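Sestudeck (robot learning method)

Sestudeck is a method for training mobile robots in simulated homes. It was proposed by Isamu Mizuno and Daranee Prasertsri. The robot learns each household task in 50 virtual rooms, and the colours of the walls and floors are changed between rooms. One training run has 900 episodes.

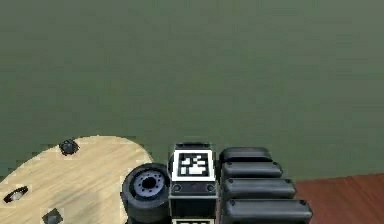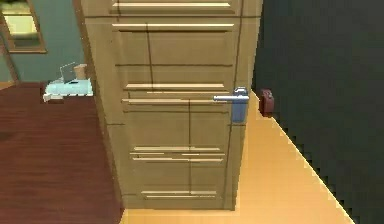
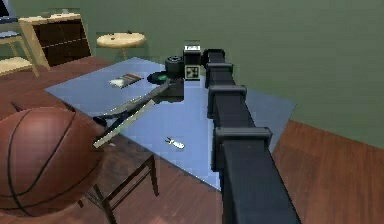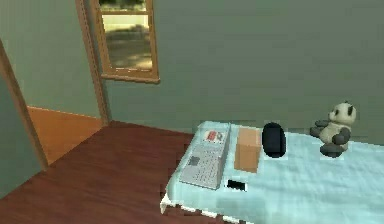 Computer-rendered views from a simulated home used with Sestudeck.

In the published test, the method was compared with Trindetti, an older method that keeps one fixed room. Sestudeck needed 14 hours of training. Its weak point is thin objects, and the authors left this problem for later work.

See also: Trindetti, Domain randomization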